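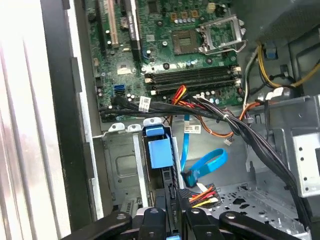 Open tower with the CPU socket exposed and the retention bracket raised.

Flandevier Thermal Paste, 2 g syringe

Product code: FL-265
Price: £4.79 including VAT
Availability: in stock at Flellgate, usually sent next working day

A grey, non-conductive paste for use between a processor and its cooler. It spreads easily at room temperature and does not need a curing period. One syringe is enough for several ordinary desktop processors, or fewer if you are covering a large graphics chip.

Clean off the old paste with the wipe supplied and let the surface dry. Put a small dot in the middle of the processor lid and press the cooler down evenly. Do not put paste in the socket.

In the box
Syringe with cap
Plastic spreader
One cleaning wipe

Storage
Keep the cap on and store upright, away from heaters. Paste from an opened syringe should be used within a year. If it has separated a little, push out the first drop and throw it away.

Delivery and returns
Postage is £2.65 – free if you collect from the Drendetthorpe counter. Unopened syringes can be returned within 30 days. For trade packs, email Nuria Weldu in the sales office and quote the product code.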